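Progress report: Londberg two-arm handling project
Reporting period ending June 13, 2025
Prepared by Gerrit Kekana for Hervé Bailly, Skamico program office

1. Status

The project is one milestone behind plan. Work on the plate-sorting task was stopped for three days in this period after an uncommanded close on the right gripper. The fault has been traced and a temporary fix is in place. The permanent fix depends on a part from Dankwa. Spending is within the approved amount and no change to the budget is requested.

2. The fault

The right gripper closed without a command while the arm was in its approach hold, fingers open, waiting for the release signal from the task planner. The fingers closed on a toy banana with more force than the 5 N limit set for this task and kept closing until the operator pressed the stop. No one had a hand inside the work area. The toy was dented and has been replaced. The finger pads were checked and show no damage that affects grip.

The approach hold matters here because it is the part of the cycle in which an operator is most likely to reach in and straighten an object. Under the site rules, reaching in during the hold was allowed as long as the planner showed the gripper as idle. At the time of the fault the planner did show it as idle.

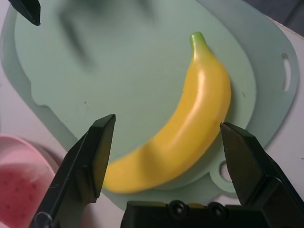 We treated the event as a safety matter from the start. Both arms were powered down, the logs were copied before anything was restarted, and a notice went to the site office the same afternoon. The permission to reach in during the hold was withdrawn and will not be restored in its old form.

3. Cause

The Gorkik gripper controller keeps the last position target in memory when its link to the arm drops. If the link comes back within a short window, the controller carries out that target without asking the planner for a new one. In our case the link dropped for 626 ms. The stored target was a full close left over from the previous cycle, and the force limit had been reset to its default by the same dropout. Either one of these alone would have been caught. The close command never passed through the planner, so the planner had no reason to change its state from idle.

The dropout itself came from a worn connector on the gripper cable. We repeated the fault on the bench by pulling the connector by hand and saw the same behavior each time the stored target was still valid. With the stored target cleared before the pull, the fingers did not move.

4. Actions taken

The planner now clears the stored target at the end of every cycle and sends the force limit again before each approach. A link drop of any length puts both arms into a protective stop, which has to be cleared at the console. The worn cable was replaced with a spare, and the left cable was replaced at the same time as a precaution.

After these changes the full task was run for 3480 cycles at reduced speed with no uncommanded motion. Link drops were forced at set points in the cycle, including the approach hold, and the protective stop came in as intended. Speed will stay reduced until the Dankwa part is fitted.

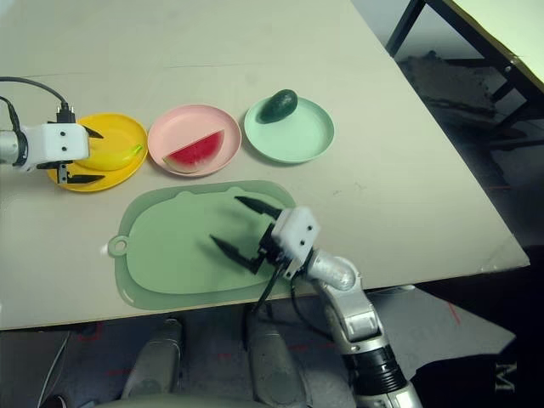
Cable routing is the main open item. The present route was chosen in the first phase, when the arms worked over a smaller area and bent less at the wrist. With plates across the back of the table and a cutting board in front of them, the arms now have to cover much more ground. On the right arm the cable drapes from beneath the gripper housing down over the table edge, and on the left it loops over the top of the arm into the connector on the housing. Both runs leave the connector to take the pull when the wrist turns. Dankwa has quoted a clamp that moves this load onto the arm itself – delivery is expected before the end of June.

5. Effect on the schedule

The two-arm handover test moves into the next period. Data collected before the fault has been reviewed, and cycles with any logged link drop have been taken out of the results. The remaining data is still enough for the grasp report, which will be delivered on the original date.

6. Decisions requested

Approval to keep the reduced speed limit until the clamps are fitted and a further test run is complete.

Approval of the revised reach-in rule, under which an operator may enter the work area only after power to both grippers has been cut at the console. The draft has been sent separately – comments from the program office are needed before normal running resumes.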